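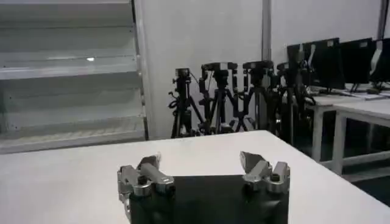
From: Rosalie Bühler
To: Plesine royalty owners list
Date: November 4, 2023
Subject: Re: [plesine-owners] Solico letter - are we being sold again?

Wagner Mendonça wrote:

> Got a fat envelope from Solico yesterday. It says they have "entered into
> a definitive agreement" to take over Kekmont's interest in the Plesine
> unit and that I should sign the enclosed division order and send it back
> in 30 days. There is also a second form that looks like an offer to buy
> my royalty outright. Are these the same thing? And do I still get a check
> from Kekmont in the meantime, or has everybody stopped paying everybody?
>
> Wagner

Wagner,

Two different things, stapled together by someone who I'm sure meant nothing by it.

The division order is the boring one. It tells the new operator what share of production is yours and where to mail the money. Check your decimal against the last Kekmont stub before you sign. Mine came through with one zero too many after the point, so according to Solico I own a tenth of what I owned in April. I called, got a very pleasant man named Natanael Coutinho, and he said to cross it out, write in the right number, initial it and attach a copy of the old stub. I did that and also kept a copy, having met oil companies before.

The other form is an offer to purchase. You don't have to answer it at all. If you sign it, you are out, and whoever drills the next well will be drilling it for somebody else's grandchildren. Neusa Teixeira got the same offer and reads it as covering all depths, not just the zone that's producing now. I read page three the same way, but I'm a retired piano teacher, so pay a lawyer for an hour if you're tempted.

As for the checks, Kekmont pays through the closing date and Solico pays after. When Hegde sold to Kekmont there was a gap of two months and then one large catch-up check, with a deduction on it labeled "adj." I am still waiting to hear what "adj." was.

One more thing for those on the north side. The letter lists the wells being transferred, and No. 303 isn't on it. It's the one behind the Magalhães place that hasn't pumped in years. Kelly, can you look at your copy and tell me if you see it anywhere? If Kekmont is keeping it, fine, but I'd like to know who is on the hook for plugging it before Kekmont turns into a mailbox.

My great-grandfather signed the first lease out here in 1905 and was told the paperwork was a formality. We have the letter.

Rosalie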